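# Picking from a metal bin in a shared shop

The bin-picking cell at the Trarnby workshop takes up one bench and part of the floor behind it. It was built over one winter by members who wanted a setup that could stay in place between sessions, and most of its budget went into the arm, bought used through a dealer in Tusley. Everything else came from the shop's own shelves or was made there.

The task is narrow. The arm reaches into an open metal bin, closes on one object, lifts it and sets it down again somewhere else in the bin. The working set includes toy building blocks and crumpled clear plastic. Blocks are easy to replace, and their studs give the fingers an edge to catch. Clear plastic is harder. It has no fixed shape, and most of what a camera picks up from it is glare.

The bin itself caused more trouble than the arm. Sloping sides let a part slide back toward the floor, but bare metal also reflects whatever is lying on it, and early versions of the detection code placed grasp points on reflections of the blocks. Painting the inside was considered and dropped, as the paint would have worn through at the contact points and left a mixed surface. 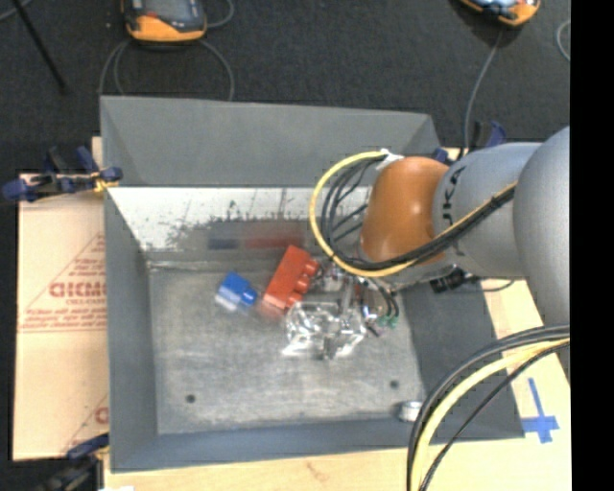
Clamps hold the bin to the bench. Bolting would have been stiffer, but the bench belongs to the whole shop and has to be cleared for the open house in October. The cost is drift. A hard contact can shift the bin by a few millimeters, and the position is checked against a reference before each run. If the error is more than 5 millimeters, the run stops and the bin is reset by hand.

Cable routing went through three revisions. The first followed the arm closely and pulled tight whenever the wrist rolled past its midpoint. The current one leaves a wide loop near the wrist. It swings more than the builders would like, and the top speed is capped at 40 percent to keep the motion under control.

Runs are set at 100 attempts, started in the evening when the saws are off. The log stores the grasp point, the finger opening and the result. Software is a mix of a planner from the Lacson project and scripts written in the shop.

A second bin, with a matte lining, is being folded at the sister workshop in Trilbridge. It will use the same footprint, and the reference points will carry over unchanged.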